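11/18/18
By Noémie Royer

The Great Fletemdale Sock Amnesty closed last week, and I can report that 80 single socks were handed in at the desk. Of these, 4 found their partners. The rest are in a bag under the stairs, where I assume they will outlive us all.

The amnesty was Sidra Rana's idea, back in May, when she lost the second of a pair her sister had knitted and began asking pointed questions on the second-floor landing. What we learned from it, besides a good deal about one another's taste in argyle, is that most of the trouble starts before anything reaches the machines. It starts with the basket. People carry down a heap, drop half of it between the elevator and the laundry room, and then blame the dryer.

So a few words on laundry baskets, a subject on which I never expected to hold views.

Buy plastic. Wicker looks lovely in catalogs and will take the elbows out of every sweater you own. Get one with holes in the sides, too, so a damp towel forgotten until morning has at least a sporting chance. The holes should be small. Sohail Arain had a handsome model with gaps you could put a fist through, and he shed baby socks down three flights like a man marking his way out of a forest.
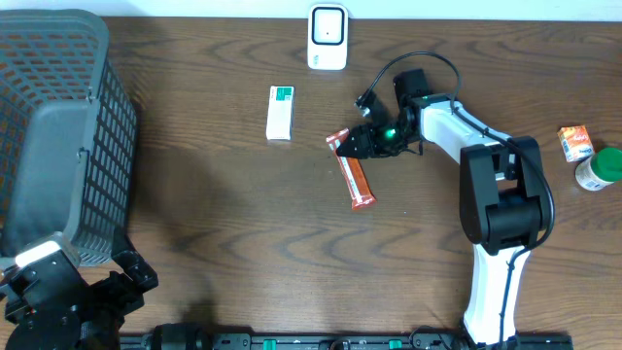 Gray is a sensible color. It goes with nothing and offends no one, and it doesn't show what the detergent does to it. A thick rim matters more than you'd think, especially if you're hauling sheets up to the fourth floor and the elevator is having one of its moods. I bought a thin-rimmed one for the sake of 40 cents and wore the dents in my fingers through dinner.

Please put your name on the thing. Masking tape on the bottom will do. Shabnam Sethi and Ehsan Abbasi spent most of a month politely using each other's baskets, each convinced that the other had started it, and I'm told the matter is still not entirely closed.

The long table is for folding. It is a decent piece of wood and it would like to stay that way, so wet baskets go on the floor. Chargers and other small gadgets left on it overnight will be taken to the desk, where you may come and claim them and look sheepish.

Unclaimed socks can be viewed until the end of the month. Bring the other one.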